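Search this site
Enter keywords
Go

Pustcombe Library Service to lend 1,000 games and puzzles from its own shelves

2019-11-27 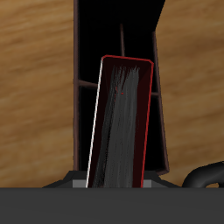

Lending starts at all 5 branches

Pustcombe Library Service has opened a games and puzzles collection that anyone with a library card can borrow from free of charge. The collection holds 1,000 items, of which 816 are board and card games. The rest are jigsaws and wooden puzzles for younger children.

Items can be borrowed for three weeks and renewed once, either at the desk or by telephone. Each card holder may have two games out at a time. There are no late fees on children's items.

The service ran a trial at the Cheema Road branch in August. Games were borrowed 3,093 times between the start of the trial and the end of last month, and most of the loans were to families who had not used the branch in the past year.

Luana Fagundes, who manages lending for the service, said: "People were asking for games at Cheema Road before we had finished putting the labels on. A new board game can cost more than a family wants to spend on something they may play twice. They can now take one home, try it and bring it back."

The games were bought with a grant from the Lirnura Fund, which pays for reading and leisure projects in the county. Storage boxes and shelving were supplied by Derura, a local joinery firm, at cost price.

Missing pieces

Borrowers are asked to check the contents list inside the lid before returning a game. Staff keep spare dice, counters and pawns at each branch -- a lost counter will not be charged for. Where a game can no longer be played, the borrower may be asked to pay half of the purchase price.

Donations

The service can accept complete games in good condition. It cannot take electronic games, or jigsaws of more than 1,000 pieces. Donations should be handed in at the desk and not left in the book return box.

How to join

Library cards are free to anyone who lives, works or studies in Pustcombe. Bring proof of address to any branch. Under-16s need a parent or guardian to sign the form.

ENDS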